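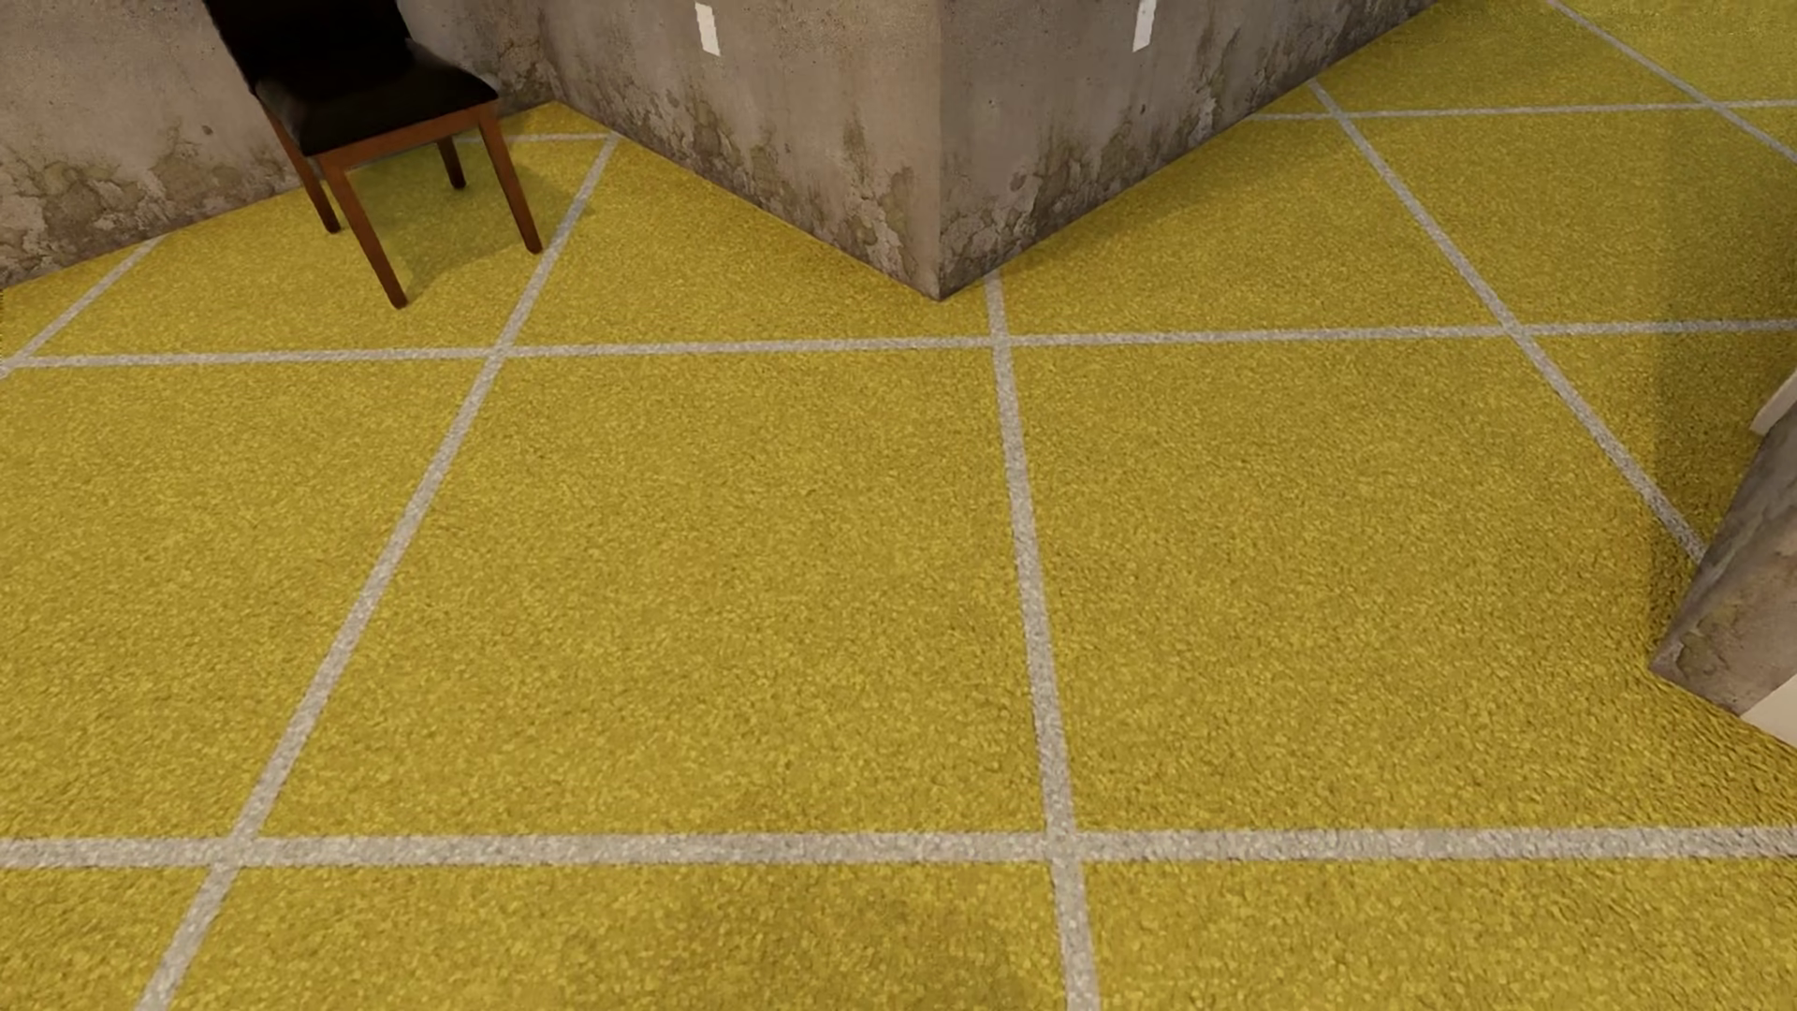 Home | Kitchen | Floors | Workshop | Ask us

Can a machine do the carpet yet?

Short answer: the open middle of it, yes. The edges are still yours.

A carpet with a short, coarse pile is the easy case. Lift the chairs off first if you can. A robot vacuum will go between four thin legs, but it bumps each one and leaves a ring of crumbs. A pattern of pale lines is no trouble to most of them – very dark stripes can be, as some models take them for a step down.

Corners that jut into the room need doing by hand. Use the crevice tool along the foot of the wall, and go gently where the surface is stained or flaking. A spinning side brush will pull bits off old plaster and drag them across the pile. Magdolna Gál, who wrote to us in October, now keeps her machine 2 inches off the wall with a strip of magnetic tape.

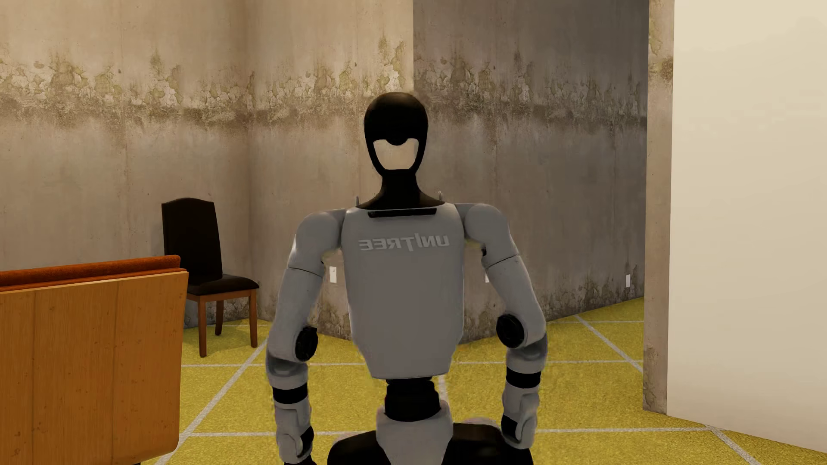 Upholstered edges and padded seats are a different job again. Wiping down a seat means knowing how hard to press, and turning the cloth when it is dirty. Walking machines with arms can be made to do parts of this, slowly. I would not buy one for it.

What to hand over now:
- Daily vacuuming of clear floor
- Mopping hard floors with no rugs

What to keep:
- Moving chairs, and the floor under them
- Brushing down damp or peeling walls (wear a mask)
- Stairs
- Anything spilt – blot it straight away, before any machine is let near it

Empty the bin after every run on a fuzzy carpet. It fills faster than the makers say.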